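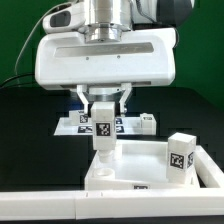

How many demonstrations do you need before a robot arm can do a simple insertion task by itself?

Depends on how much the start changes from one run to the next. With the parts set down in the same spots each time, I've had usable results from 20. If the parts can start anywhere, plan on several hundred and expect to throw some out.

---

**2/** I get asked this a lot at Jadska, so I'm putting the longer version in a thread. I record demos for assembly tasks, mostly by remote control. A few I still do by hand-guiding the arm.

---

**3/** Hand-guiding first. You put the arm in free-drive, grab it near the wrist and move it through the job. It's quick to learn. New people get a decent run on their first morning. The trouble is the last bit of an insertion, where you push harder than you think and the force readings include your own hand.

---

**4/** Remote control is slower to learn and better data once you have it. We use a small leader arm that Boonchu built for us. You move the leader, the big arm follows. My first 11 runs on it were all bad. Mostly I was rushing the descent.

---

**5/** What changed it for me was advice from Genowefa Krajewska, who trained me when we were still at the Astiscombe site. Stop above the hole. Let go of the idea of one smooth motion. Line up, wait, then go straight down. The pause shows up in the recording and the policy learns to pause too. I'm fine with that.

---

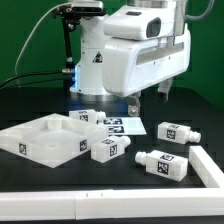 **6/** Starting layouts take more of my time than the demos do. For the wider set I want the parts lying down and spread out, so the policy has to learn the pickup and the turn upright as well as the placing. I also mix up which way the necks point. Three of them facing right and one facing left is a fair layout. All of them facing the same way teaches the arm one grasp angle, and then it fails on the first part that's turned around.

---

**7/** The markers give us part poses for scoring and for resetting the layout. The policy doesn't get them as input. People assume it does. We tried that in February and it worked well until a finger covered a tag.

---

**8/** Things I throw out:

- any run where I bumped a part I wasn't reaching for
- any run where I regrasped more than once
- anything recorded after 3 in the afternoon if I started at 9, my hands get sloppy

I do keep runs with one missed try and a clean recovery. Those get their own label.

---

**9/** On software, we log with Fandlow. It saves the leader and follower positions separately, and you want both. If you only keep the follower you can't tell what the operator asked for from what the arm managed to do, and near contact those are different.

---

**10/** If you're starting out, do a small fixed-layout set first. Train on it, watch it fail, then look at where your own demos were messy. Mine were messy in the same place the policy was, a little above the hole.

---

**11/** Someone asked about gripper speed. Keep it slow on the close and the same every time. I had mine on a variable trigger for a while and switched to a plain open/close button. Less to get wrong.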